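Paper Cups, Second Career

A sleeve of paper cups from Hotamside lasts my household one birthday and then eleven months in a drawer. Put the leftovers to work.

Sort screws
One cup per size, when you take apart a bookcase. Write the size on the rim — you will not remember, whatever you believe now. 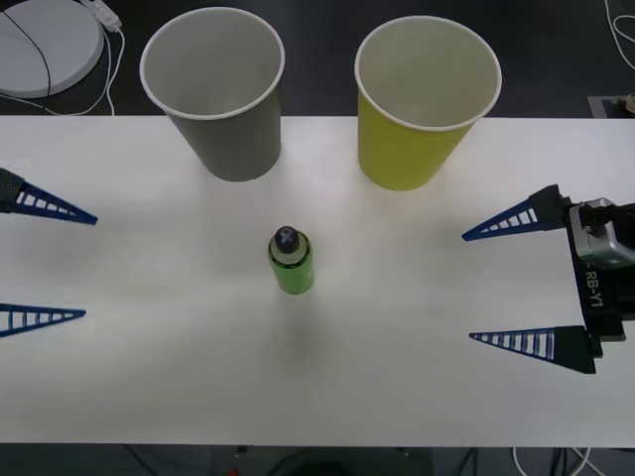
Color-code the paint
Gray for primer, yellow for topcoat. Pour in 2 inches at most and keep the can closed.

Start seeds
Poke a hole in the bottom in February. By spring you will own far too many tomatoes, and so will your neighbors.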